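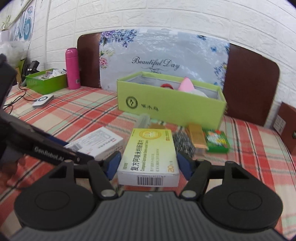
文:Clirness 职业教育教材编写组
第三章 当夹爪进入药品拣选岗位

学习本章以后,你应该可以说明一个手工岗位在引入机械夹爪的时候,哪些动作被转移给机器,哪些动作留在人的手里,又有哪些动作是新出现的。你也应该可以读懂一张岗位任务表,并且根据它和班组长讨论培训、工时和责任的安排。

本章关键词:拣选、夹持、示教、例外处理、岗位任务表、技能迁移

3.0 引言

一个药盒很轻,用手拿它几乎不需要思考。我们看见它,手就伸过去,手指自己知道应该张开多大。但是如果请一位拣选员把这个动作讲给别人听,她常常会停下来。她知道怎么做,却不习惯说怎么做。这种知识在教科书里叫作默会知识,它是本章讨论的出发点。

请看本章开头的照片。手持夹爪的两个蓝色指垫夹着一个白黄两色的药盒,盒上有一行英文小字 Compound Azintamide Enteric-coated Tablets,一端印着“20片”。夹爪下面是格子床单,旁边还有别的东西:一个印着灰色和红色文字的白色药盒,一个立着的棕黄色小盒,一个平放的绿色小包装。对于人的手,它们差不多是同一类东西。对于两个指垫,情况就很不同了。立着的盒子可以从两侧夹,平放的薄包装没有很多侧面可以利用,而床单是软的,指垫向下压的时候,床单也会一起下去。

手持夹爪和安装在机械臂上的夹爪有一个重要的区别:前者由人来移动。人决定从哪个方向接近,在什么高度合上,但是人不再用自己的手指去感觉盒子。因此,拿着这种工具工作的人处在一个中间的位置。他还在用身体做事,同时必须接受机器的手的限制。很多工人第一次使用的时候觉得自己变笨了。这种感觉是正常的,培训的时候应该提前告诉他们。

本章使用一个贯穿全章的案例,即 Hatadix 公司在 Zullinby 的药品配送中心。这个中心为社区药房和在家休养的病人配药,日常管理的药品包装有1126种。在引入自动化以前,全部拣选由人工完成。后来中心安装了名为 Potgieter 的拣选系统,它包括货架输送、图像识别和带夹爪的机械臂。我们选择这个案例,原因是它的规模中等,遇到的问题也比较普通,学生将来在自己的工作单位很可能会再遇到。

3.1 拣选员原来做什么

在中心的旧岗位说明里,拣选员的工作只有一句话:“按照订单从货架取药并放入周转箱。”如果我们相信这句话,就会得出一个简单的结论,即机器学会取和放,岗位就可以取消。案例中的项目组最初也是这样估计的。他们在八月开始准备,计划在年底以前让机械臂接管大部分货架。

后来项目组请拣选员自己记录一个班次的动作,结果和那句话有很大的距离。拣选员在取药以前会看一眼盒角,如果盒角被压坏,就换后面的一盒。她发现两种外观很像的药放在相邻的格子里,会顺手把它们分开一点。她看到某种药剩得不多,会在下班以前告诉补货的同事。遇到订单上两种药通常不应该一起用的情况,有经验的人会把周转箱放到一边,请药师再看一次。这些动作在岗位说明里都没有写,工资表上也没有它们的位置。

我们建议把这些动作分成两层。第一层是搬运动作,例如接近、夹住、提起、移动和放下。第二层是判断动作,例如检查、怀疑、提醒和暂停。在人工拣选的时候,两层是混在一起的,因为它们由同一双手和同一双眼睛完成。引入夹爪以后,两层被分开了。第一层的一部分转给机器,第二层却没有自动地跟着走。如果设计的人忘记了它,它就消失了,一直到出现投诉,大家才想起来。

在这个案例里,首先暴露出来的是盒角的问题。机械臂能够稳定地取出药盒,但是它不挑选,前面是哪一盒就取哪一盒。药房收到变形的包装以后要求退换,退换的工作又回到中心,由包装台的员工承担。拣选岗位的劳动减少了,包装台的劳动增加了,而包装台的人数没有变。这个例子提醒我们,计算自动化节省的工时,必须同时计算相邻岗位的工时。

3.2 夹爪改变了动作的语言

拣选员之间原来的交流很短。“轻一点”,“这个滑”,“从后面拿”。新同事站在旁边看几天,大概就懂了。机器听不懂“轻一点”。调试人员需要知道指垫打开多宽,合上的力多大,在盒子的哪一个高度接触。于是拣选员和调试人员坐在一起,试着把一种语言翻译成另外一种语言。

翻译的过程比预想的慢。举一个例子:有一种软袋包装,拣选员都说它“不好拿”。调试人员问,不好拿是什么意思,是太滑,还是太软?拣选员回答不出来,就当面拿了几次。大家观察以后发现,她每次都先用小指把袋子的一边推起来,然后才用拇指和食指捏住。她本人从来没有注意过小指。两指的夹爪没有小指,所以这种包装最后改成直立存放,由货架上的隔板代替小指的作用。

从这个例子可以得到一个对管理者有用的看法。自动化的一部分工作是让机器适应物品,另一部分工作是改变物品所在的环境,使机器比较容易工作。隔板、托盘、灯光和货架的高度都属于后一部分。但是环境改变以后,仍然在那里工作的人也要适应它。Zullinby 的新货架为了配合机械臂而加深了,个子不高的员工在做人工补拣的时候需要踩上脚凳。这一点在验收报告里没有写,是员工在班前会上提出来的。中心后来把需要人工处理的药品移到了外侧的货架。

与仓库相比,照片中那样的床面对夹爪是困难得多的地方。物品之间没有固定的距离,有的盒子还有一部分在别的东西下面。讨论家庭护理中的自动化时,学生应该记住这个差别。在货架前面练习得到的成功率,不能直接搬到病人的床边去。护理人员每天在这样的表面上找药、收药和摆药,他们的经验对于设计者有很高的价值。

3.3 新出现的岗位和旧的疲劳

系统运行稳定以后,Potgieter 每小时处理的订单多达373份。同一时间,中心出现了一个原来没有的岗位,叫作例外处理员。凡是机器不能确定的物品,例如标签反了、两盒粘在一起、图像识别的结果互相矛盾,都会送到例外处理员的工作台。每个班次安排三个人,他们都是原来的拣选员。

这个岗位走路少,腰和膝盖的负担比较轻,员工对这一点的评价很好。不过他们也说到一种新的疲劳。以前容易的订单和困难的订单是交替来的,拣容易的订单时,人可以休息一下头脑。现在容易的订单都由机器做了,送到人面前的每一份都是困难的。屏幕上的等待数字又一直显示在那里,员工觉得自己在被机器催促。

中心的处理办法是轮岗。例外处理员连续工作两小时以后,换到补货或者培训的位置。等待数字也从工作台的屏幕上拿掉了,只在班组长那里显示。这个办法没有花很多钱,可是它的前提是班组长愿意听员工怎么说,并且有权力修改屏幕的内容。在另外一些工作单位,屏幕由供应商设定,修改一项需要重新签订服务合同,那么同样的意见就会等很久。我们在第五章讲采购合同的时候会再回到这个问题。

责任的划分也需要写清楚。如果一份订单由机器拣选,由人确认,后来发现拿错了药,应该由谁负责?在系统刚开始运行的时候,确认按钮下面写着“我已核对”,但是按照当时的速度要求,员工没有足够的时间逐盒核对。员工代表认为,这等于把机器的错误签上人的名字。双方讨论以后,规定例外处理员只对送到自己工作台的订单作确认,其他订单的抽查由药师安排,并且抽查所需要的时间计入工时。

3.4 岗位任务表的用法

为了在引入设备以前发现上面这些问题,本书建议编写岗位任务表。表的每一行是一个动作,由做这个工作的人用自己的话写出来,例如“把像的两种药分开一点”。后面的各栏分别填写这个动作现在由谁做,设备安装以后由谁做,需要学习什么,以及如果没有人做会发生什么。最后一栏最容易空着,也最值得花时间。

填表的时候,请不要把不同动作合并成“拣选”这样的大词。也不要只请最熟练的员工来填,刚来不久的员工往往还记得自己在哪里遇到过困难,而熟练的员工已经忘记了。表填好以后应当放在班组可以看到的地方,设备调试每改变一次,就由班组和调试人员一起修改对应的行。

下一节先从表的第一栏开始,用 Zullinby 中心早班的记录作为材料,练习把一段连续的手工劳动分成可以单独讨论的动作。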